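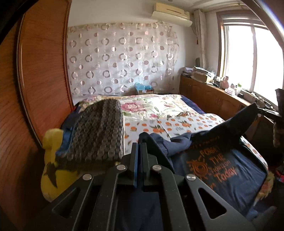

Obadia Mfaume wrote back on the last draft that the Skarnero bedding scheme reads well on paper and that he still can't tell whether one family sleeps better for it. I can't either.

Reports > Bedding grants > Veres district > September

We planned for 2,000 quilt and blanket sets. Dandik delivered 1,346, four weeks behind schedule, and their invoice covers the full order. I have not signed it. Moltden, who run the doorstep calls, report almost 77 percent satisfaction, but they asked people while handing over the bundle — a poor moment to expect complaints.

Laundering costs are missing again. I'd hold the second payment until Dandik explains the shortfall and Moltden goes back to the same homes in cold weather. The Veres storeroom lease runs either way.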